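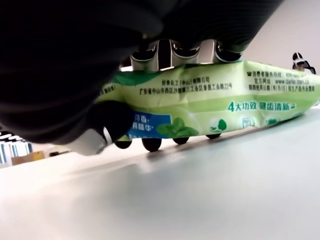

图8-1 浅绿色软包装，袋面印有薄荷叶图案和小号中文，受压后沿长度方向起皱

第八章 软包装：摸得着的薄与厚

翻到这一章的时候，学期大概已经过去一多半了。前面几章里，我们陪着各位把纸盒拆开又糊上，把玻璃瓶的瓶口量了又量，还为了一个马口铁罐的卷边争论了两节课。那些东西有一个共同的好处，就是它们老老实实有个形状，放在桌上是什么样，拿起来还是什么样，画图的时候尺子往上一靠就行。从这一章开始，这个好处就没有了。

软包装是家里数量最多、最不受人重视的一类东西。请先放下书，到厨房、卫生间、书包、外套口袋里走一圈，把凡是一捏就变形的包装都找出来，堆在一张桌子上。洗衣液的补充袋、饼干的内袋、米袋、茶叶的小袋、湿巾、面膜、干燥剂、猫粮、抽屉深处那包不知哪年买的酵母……多数人堆到一半就会停下来感叹一句，原来有这么多。我第一次让学生做这件事是在九月开学的时候，本来打算用十分钟热热身，结果整整一节课都没有收住，有位同学从书包夹层里掏出来的东西把他自己都吓了一跳。

这些袋子有的亮，有的哑，有的窸窣作响，有的软得像布。拿在手里，它们会跟着手指走；放在台面上，它们会歪，会瘫，会自己找一个舒服的姿势待着。要描述这样的东西，光说长宽高是不够的，我们得学会说它的折、它的鼓、它的封口，还要学会说它在人手里的表现。这就是本章要慢慢做的事。

学完本章，希望你拿起任何一只袋子，都能说出它是怎么围成的、在哪里封住的；能从袋面上的褶皱判断力从哪里来、往哪里去；能看懂袋子上的图案和文字为什么会排在那个位置；也能给家里的软包装找到一种不和自己较劲的摆法。最后一条听起来最不像学问，可是从历年交上来的作业看，大家写得最认真、也最有话说的偏偏就是它。

8.1 一张膜怎样变成一只袋子

先从最朴素的地方讲起。绝大多数袋子在成为袋子之前，都是卷在轴上的一长条薄膜，图案和文字已经事先印好，一个接一个地排着，就像没有裁开的邮票。膜从卷上放下来，左右两边向中间合拢，叠在一起封住，成了一根扁扁的管子；管子的一头横着封一道，装进东西，再横着封一道，切断，就是一只袋子了。整个过程说穿了和包饺子、灌香肠相去不远，我们家里的老人看过一遍就点头说懂了。

这种袋子因为鼓起来像枕头，行内就叫它枕式袋。把一只枕式袋翻过来，背面通常有一条竖着的缝，摸上去有一道小小的立边，这叫背封。两头各有一道横封，上面往往压着细密的纹路，有的是横纹，有的是竖纹，有的是小格子，边缘常常切成锯齿。压纹的好处是两层膜能咬得紧一些；锯齿则给手指留了一个撕口，孩子们对它最有感情。

除了枕式袋，常见的还有三边封袋、四边封袋、自立袋和侧边折袋。三边封袋是把一张膜对折，再封三条边，调料小包多半是它。四边封袋用前后两张膜对齐了封一圈，面膜就常用这种，平平整整，像一封信。自立袋底部多了一块折进去的膜，装了东西以后底就撑开，能站住，补充装的洗衣液、果汁冻爱用它。侧边折袋在左右两侧各折进去一道，撑开后接近方形，咖啡豆和大包的抽纸里都找得到。

要分清这些名字，背是背不牢的。我的老办法是找一只空袋子，洗净晾干，沿着封口把它小心拆开，摊回一张平面，再照着折痕把它折回去。一拆一折之间，哪条边是折出来的，哪条边是封出来的，手就记住了。请至少拆三种不同的袋子，把摊开的样子画在笔记本上，折线用虚线，封口用斜线填满。画得不好看没有关系，画得不全才要扣分。

有一点要提醒。拆袋子的时候不要用剪刀剪封口，慢慢撕，或者用手指一点点捻开。你会遇到几种不同的结果：有的封口干干净净地分成两片，有的撕着撕着膜先破了，还有的会在封口处留下一层发白的痕迹。这三种情况说的是三种封法和三种强度，我们到8.4节再细谈，现在只管把看到的写下来。

8.2 薄膜并不单薄

袋子摸上去只有一层，拿剪刀剪开看断面，多半也还是一层。可是如果把它揉搓得久一些，或者用指甲在角上反复刮，有时候就能刮开，里外两层慢慢分家。家里那些食品袋和日用品袋，大部分是几种材料叠合起来的，各管各的事。

最外面的一层管印刷和光泽，要挺括，要耐磨，油墨常常印在它的里侧，所以手指怎么蹭都蹭不掉。中间的一层管阻隔，挡住氧气、水汽或者光线，有时是一层薄薄的铝，有时是镀上去的，有时干脆没有。最里面的一层管封口，它要在受热受压时比外层先软下来，和对面的那一层粘在一起。外层要是也跟着软了，封口的工具就会粘上一团糊，所以这两层的软化温度必须拉开距离，设计的人在这件事上花的心思比在图案上还多。

同学们常问，一只袋子到底要用几层。这要看里面装什么、要放多久、在哪里卖。装螺丝钉的袋子一层就够了，漏点气也无妨。装坚果的就讲究得多，油脂怕氧气，香味怕跑掉，口感又怕潮。装湿润物品的袋子则是另一个方向的烦恼，外面的水汽进不进来不要紧，里面的水分千万别出去。请注意，同一种材料对水汽和对氧气的态度可以完全两样，挡得住水汽的不见得挡得住氧气，反过来也成立。第五章讲玻璃瓶时我们没有碰到这个问题，玻璃对谁都是一副冷面孔，到了薄膜这里，就得一样一样分开谈了。

光泽也值得停下来看一看。把一只亮面袋子拿到窗边转动，高光会沿着每一条皱纹流动，折一下就亮一道。哑面袋子则把光都化开了，皱纹还在，但看着柔和许多。货架上的商品选亮还是选哑，有流行的缘故，也有很实际的考虑：亮面显得新鲜、干净，远远就能看见；哑面显得厚实，可是沾了手印以后不大好看。浅色的亮面袋子尤其诚实，捏过的地方，一道一道都看得出来。

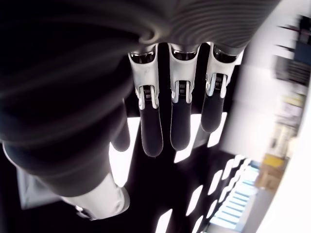
说到捏，就得说到褶皱，这是本章里我自己最喜欢的一节，请允许我多讲几句。

8.3 读懂褶皱

找一包家里的软包装，最好是里面的东西有一点厚度、又有一点弹性的那种。把它平放在桌面上，先什么都不要做，只看。四个角附近多半有几道短短的斜纹，从封口出发，朝着袋子中间散开。这是因为袋口是平的，肚子是鼓的，膜从平走到鼓，多出来的部分没有地方去，只好打褶。裁缝做裙腰时遇到的是同一件事，只不过裁缝会把褶子排得整整齐齐，袋子则随它去。

现在用拇指和其余手指从上下两侧捏住它，轻轻用力。你会看到褶皱换了方向。原来朝着中间散开的短纹还在，又多出了一些长的、顺着袋身延伸的纹路，它们把捏着的地方连了起来。再松开手，有些纹路马上就消失了，有些会留下来，变成浅浅的印子。马上消失的，是膜还在弹性的范围之内；留下来的，是它已经被折过了头，以后每次受力，它都会优先从这里弯。旧袋子摸起来总比新袋子软，道理就在这里。

把手指挪个位置，一只手指托在下面，几只手指扣在上面的封边处，再看一次。封边那里是两层膜贴合在一起的，比袋身硬，按下去不大肯弯，力就顺着它传开，旁边的袋身跟着一起动。老练的收银员和仓库里理货的人都知道，拎软包装时扣住封边最稳当，抓在肚子上反倒容易滑。不过凡事有个度，封边能托一托、扶一扶，整袋大米的重量要是全挂在封边上，那是对它要求太高了。

我们在课堂上常用的一个做法，是把褶皱分成三类来记。第一类叫成形褶，袋子做出来、装好东西就有的；第二类叫受力褶，手一捏才有，手一松就没的；第三类叫历史褶，就是那些松手以后还赖着不走的。这三个叫法在别的书里未必找得到，是Ingvar Vídalín早年来我们这里讲课时随口说的，学生听一遍就记住了，我们也就沿用到现在。他那堂课原定讲热封，结果有一大半时间都站在讲台前捏一只饼干袋，捏得满屋子都是响声，后排的同学干脆站到凳子旁边来看。

记录褶皱时，请不要急着下结论。先画袋子的外轮廓，再画封口，然后画最长的那几条褶，最后才添短的。许多人一上来就从左上角的小皱纹画起，画到右边才发觉整只袋子都歪了。画完以后在旁边注明袋子是平放、竖放还是拿在手里，放在什么样的台面上。台面的颜色和光滑程度会影响你看到的东西：白色的平滑台面会把光反上来，袋子底下的阴影变浅，细纹不容易看清；深色的台面则相反，袋子的边缘特别分明，底部却黑成一片。条件允许的话，两种台面各画一次。

还有声音。一捏就响的袋子多半硬挺，膜在弯折时一下一下地跳过去，每跳一下就是一声。软而不响的袋子，弯折是慢慢发生的。Dralwood出过一本给产品开发人员看的小册子，里面专门用了一页讲袋子的声音，说酥脆的东西最好装在响的袋子里，人的耳朵先听见脆，嘴巴就跟着觉得脆了。这个说法我们在班上试过，把同一罐薯片分装进两种袋子，请大家闭着眼睛吃，结果意见分成两派，吵到下课也没有吵完。各位有兴趣可以自己再试。

8.4 封口的学问

一只袋子好不好，十有八九看封口。袋身破损当然也有，但日常里让人生气的事情，漏了的、受潮的、怎么撕也撕不开的、一撕撕到底把里面的东西撒了一地的，差不多都出在封口上。

热封有三个要紧的条件：温度、压力和时间。温度不够，里层没有软透，看着封上了，轻轻一拉就开；温度过了头，膜会缩、会脆，封口旁边反而先断。压力不够，两层之间藏着气泡或者细小的通道；压力过大，软化了的材料被挤到两边去，中间薄得可怜。时间和前面两样是可以互相商量的，热一点就可以快一点，但商量的余地比初学的人想的要小。三个条件里改动任何一个，另外两个都要重新看一遍。

在Brandham的一间小车间里，我曾经跟着操作的师傅站了一个上午。那天他们换了一卷新膜，厚度和旧的一样，颜色也一样，可是封出来的袋子总在左边漏气。师傅调了温度，又调了压力，都不见好，最后他蹲下来看了看压封的那根条，用一块布擦了两下，问题就没有了，原来上面沾着一小粒前一批留下的粉末。我把这件事写在这里，是希望各位以后遇到封口不良时，先看看有没有东西夹在里面。粉末、油、水珠、一根纤维，哪一样都能在封口里给空气开一条路。

检查封口的家常办法有三种，都不用花钱。第一种是看，对着光看封口处的纹路是否连续，有没有颜色深浅不一的地方。第二种是压，把袋子平放，手掌均匀地按下去，听有没有漏气的声音，再看它会不会慢慢瘪下去。第三种是浸，把袋子按进一盆水里轻轻挤压，看哪里冒泡。浸水法最灵敏，也最热闹，做完记得把桌子擦干，去年隔壁班忘了，我们的作业本遭了殃。

有些包装的封口要反复打开，于是又有了拉链、粘贴标签、硬盖和各种夹子。粘贴标签看着简单，要做好却很难：粘得太松，开几次就翘；粘得太牢，撕的时候会把袋面一起带起来。标签的颜色通常和袋身拉开差别，好让人一眼找到该从哪里揭，边上还会留一小片没有胶的地方给指尖。这一小片没有胶的地方有多大、在哪一头，是很值得在笔记本上记一笔的。左手习惯的人会告诉你，市面上的东西大半是照着右手做的。

练习用的热封条由Esero供应，放在实验室靠窗的柜子里，用之前请先看柜门内侧贴的说明。手指不要去碰发热的部分，这句话每年都说，每年也都有人要亲自验证一下。

8.5 袋面上的图和字

软包装的图案设计，和纸盒有一个根本的区别。纸盒的正面永远是正面，软包装的正面会弯，会塌，会缩到褶子里去。设计师在屏幕上看到的是一张平展的长方形，顾客看到的却是一只鼓着肚子的袋子，靠近两侧的部分已经转到背后去了，靠近封口的部分挤在一处。于是有经验的人会把最重要的东西放在中间偏上的地方，把边上留给颜色和线条，让它们去承受弯曲。

深色的色带常常安排在边缘或者角上，斜着走的尤其多。斜线有个好处，袋子稍微歪一点、皱一点，它看上去还是斜的，人眼不会觉得别扭；一条笔直的横线就没有这么宽容了，封口偏了一点点，谁都看得出来。植物的叶子、水滴、云朵、水果之类的图案受欢迎，也有同样的缘故，叶子弯了还是叶子。若是印一个正圆或者一个方格，一打褶就走样。

颜色的联想各位在第三章已经学过，这里只补充一点和软包装有关的。绿色和薄荷叶放在一起，人们自然会想到清凉，还没有打开，鼻子仿佛就先闻到了。这种联想很有力量，也因此要用得诚实。图案上画了什么和里面装了什么是两回事，图案负责让人想到，成分表负责告诉人真相，两边都要看。请在家里找三样带有植物图案的包装，先只看图案，写下你猜测的气味或者味道，然后再去读成分表，看看对得上几样。

小字的位置是另一门功课。规定必须写上的内容很多，产品名称、净含量、生产日期、保质期、厂家、用法和注意事项，都要在有限的地方安顿下来。背封把背面分成左右两半，文字不能跨过去；两头的横封上不宜印重要的字，压纹会把笔画压花；角上的字容易随着褶子起伏，读的时候得用手抻平。你若在一只袋子的边角上看到一行小小的深色字，不妨想一想，它为什么没有排到中间去，是地方不够，是次序靠后，还是设计的人本来就不指望你细读？

汉字在这件事上比拉丁字母多一层难处。笔画多的字印得太小，加上膜面微微起伏，反光一照，就糊成一个小方块。在浅色底上用深色字，是最稳妥的选择；反过来在深底上留白字，笔画要适当加粗。Stankevičius的版式手册里有一套对照样张，把同样的一行字印在平面、弧面和打褶的膜面上，从大到小排下来，看得人眼睛发酸，却也一目了然。样张放在图书室的资料架上，借阅时请不要折叠，它自己也是一张膜。

8.6 软包装在家里的日子

讲了这么多制作的事，还是要回到家里来。一只袋子从货架来到厨房或者卫生间，它真正的考验才开始。它要被拿起放下许多次，被别的东西压着，被湿手碰，被塞进抽屉，被小孩当枕头。

软包装不容易收拾，原因有几个。它不肯站着，一站就倒；它用掉一些以后会变矮变瘪，原来合适的位置就不合适了；它彼此之间会滑，叠三层还好，叠到第四层就哗啦一下全下来了。许多人家里都有那么一个抽屉，拉开来一看，全是躺得横七竖八的袋子，要找的那一只永远在最底下。

我的邻居曾经立志要把所有软包装的内容都倒进统一的罐子里，整整忙了一个周末，摆出来确实漂亮。过了一阵子她来敲门，问我能不能闻出其中两罐白色粉末哪一罐是淀粉。罐子好看归好看，袋子上那些字原来都是有用的。从那以后我对学生的建议就是：要倒可以倒，但把袋子上有字的那一块剪下来，贴在罐子上或者放进罐子里。

更省事的办法是让袋子还是袋子，给它们找个能靠着的地方。窄一点的收纳盒就很好，把袋子竖着插进去，像插书那样一只挨一只，封口朝上，印着名字的一面朝着人。盒子的宽度以袋子不会打横为准，深度以能露出一截封口为准。插得太满，抽一只出来会带出两只；插得太松，后面的又会滑倒。你可以先用鞋盒试几天，觉得合用再去买。

平放也有平放的道理。带硬盖或者粘贴标签的包装，开口在正面，竖起来反而不好取用，不如平平地摆在台面或者抽屉的最上一层，开口朝上，上面不压东西。湿润的物品如果长时间竖放，水分会往下走，上面的先变干，翻个身又好一些。至于到底该怎么放，包装上一般有说明，说明说得清楚的就照说明办。

打开过的袋子要重新封好。把里面的空气轻轻赶出去，从底部往上卷，卷到内容物的上方，再用夹子夹住。卷比折好，折只有一道弯，卷有好几道。赶空气的时候手要轻，装薯片和饼干的就不必赶了，里面那些气本来就是给它们当垫子的。

说到这里，顺便讲讲家里人之间的事。收纳这门学问最大的困难常常在于一屋子人想法不同，有人喜欢用完放回原处，有人喜欢用完放在手边。书上的办法再周全，家里只有一个人照做，过几天也就散了。所以在做8.6节的作业之前，请先和同住的人聊一聊，问问他们平时最常拿哪几样东西，从哪里拿，用完顺手放在哪里。把这些顺手的地方标在一张平面图上，你会发现它们很有规律，顺着规律去安排，比贴一百张提醒的纸条都管用。

8.7 动手之前的一点准备

本章的实践部分安排在下一课。请每位同学带一样软包装来，要求如下：未开封，表面完整，拿在一只手里不觉得沉，装的不是易碎的东西。颜色浅的比颜色深的好画。尖锐、刺激性和需要冷藏的物品请留在家里。

到了课上，我们会把它平放在白色的桌面上，先看，再摸，再捏，再提，每一步都停下来记录。看的时候手放在膝盖上，这一点请务必做到，人的手总是比眼睛心急。摸的时候闭上眼睛，从一头的封边开始，沿着边走一圈，再到袋身上去，把硬的、软的、滑的、有纹路的地方分别说给同桌听，由同桌代你写下来。捏的时候从最轻的力气开始，慢慢加，看到第一条长褶出现就停。提的时候先扣住封边，再换成托住底部，比较两次的感觉。

记录表分为左右两栏，左栏写看见的、摸到的，右栏写你想到的。“袋面有一道斜着的折痕”写在左栏，“大概是运输途中压出来的”写在右栏。两栏混在一起的表格会退回重写。这条规矩看起来死板，学到后面你会感谢它，因为一只袋子经历过什么，光看一眼是说不准的，能写进左栏的只有眼前的样子。

工具很简单：铅笔、橡皮、直尺、一张白纸、一块干布。有放大镜的带放大镜，没有的可以几个人合用一只。照相不作要求，想照的可以照，照片不能代替手绘。画图的时候，眼睛要在每一条褶皱上走一遍，照相的时候眼睛往往就偷懒了，这是我教了这些年书的一点偏见，各位姑妄听之。

需要预先复习的内容有第二章的力与变形，第三章的颜色与联想，第五章关于阻隔的那一小节。术语方面，请把背封、横封、压纹、枕式袋、自立袋、成形褶、受力褶、历史褶这几个词抄在笔记本第一页，旁边各留几行空白，等你在自己的袋子上找到它们，再把位置画进去。家里那堆从各个角落翻出来的袋子也先别急着收，8.1节和8.6节的作业都用得上，只要和家里人打声招呼，免得晚饭时没有地方放碗。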